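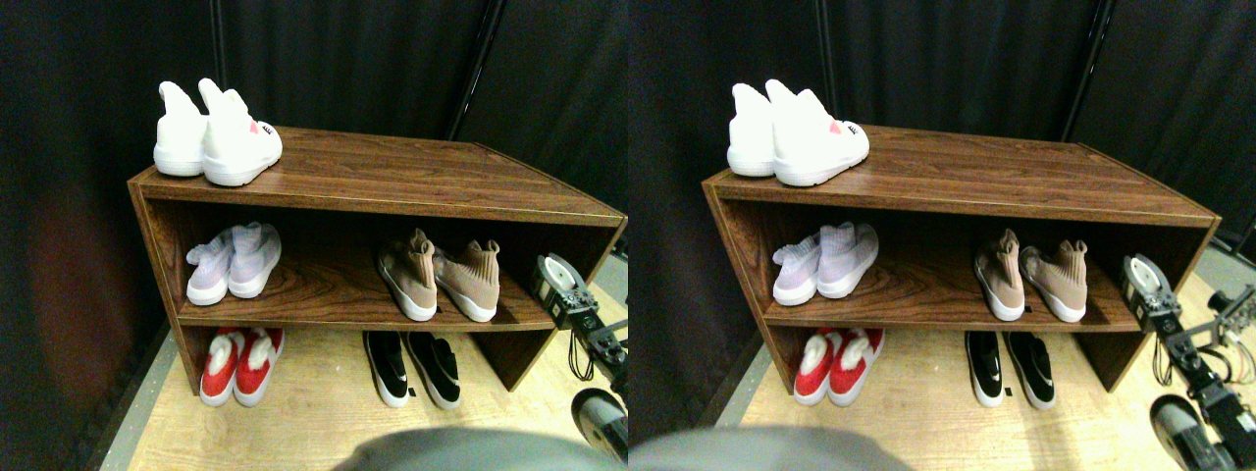

Figure 1. Wooden rack with pairs of shoes, in front of dark curtains.

Our project looked at how the Lornoris city council handled the Bedix parking contract. Edivaldo Magalhães read the council minutes for May and I went through the court filings, 410 pages in all. The auditor's complaint names two council members and asks the judge to freeze payments to the contractor. Both members deny taking money. The inspector general has not yet answered our records request. 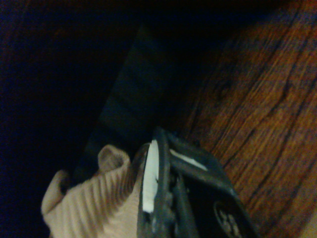 Figure 2. Beige ribbed fabric next to the gripper.

We found 20 payments with no invoice attached. The next hearing had not been scheduled when we finished writing.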